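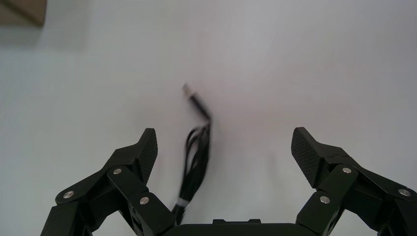
Figure 2. A thin black cable with a metal connector tip on a white tabletop.

3.2 Perceived graphical fidelity in pre-release footage

Players often judge an unreleased game from material whose origin they cannot check. To study this, we asked 40 regular players of online shooters to rate short clips from Vorico, a multiplayer title built on the Dadell engine. Each clip lasted 12 seconds and was shown in one of two versions: captured during live play, or rendered offline from the same map with the same assets. Participants were not told which version they were watching.

Ratings were given on a scale of 1 to 5 for lighting, ground texture, character motion and overall believability. After each clip, participants also stated whether they thought the footage came from the running game. Clip order was shuffled for every session, and the on-screen display was removed from both versions. All sessions were held in October on identical monitors, with brightness fixed and motion smoothing turned off.

Lighting scores were higher for the offline clips, as expected. Ground texture scores did not differ between versions, although several participants named the ground as their main reason for calling a clip fake. Camera movement seems to have carried more weight than surface detail. Slow, level camera paths were usually labeled as staged – even when they had been recorded in live play – while abrupt turns were taken as a sign of real input.

Prior attachment to the series was measured with the Rawat questionnaire (Negi and Semeniuk). High scorers gave higher believability ratings in both versions but were no better at telling them apart. A similar pattern was reported by Maurya for trailers of racing games, where the clips were longer and sound was left on. Our clips were silent, and we cannot say whether weapon or crowd audio would change the result. Frame rate was locked in both versions and is treated separately in Section 3.3.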